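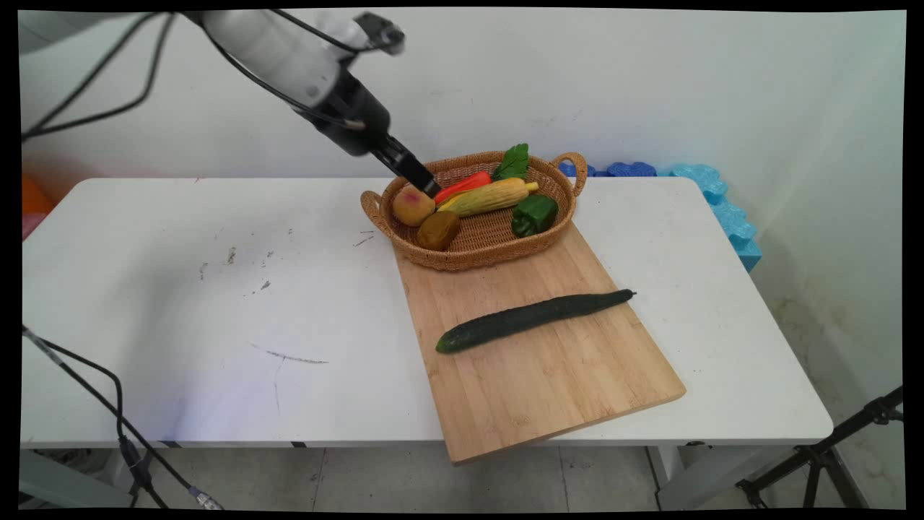 Hatice Erdem

Call for participants: variable star reading group and observing runs

The Arinell observing group is looking for 15 people to help measure the brightness of long-period variable stars from January onwards. You will need a clear view of the sky and a pair of binoculars or a small telescope. No previous experience of variable star work is required.

Each participant takes two stars from our list and estimates their brightness on every clear night they can manage. Estimates are entered in a shared table, which holds 1000 entries so far. Dionysis Stefanou checks them and will get in touch if something looks odd.

We also meet online every month at 19:30 for 40 minutes to discuss a paper - usually one on red giants or dust shells. Papers are sent out a week before.

Taking part is free and unpaid. Under-18s need a parent's written consent.

To apply, write to Hatice with your nearest town, your equipment and the evenings you are normally free.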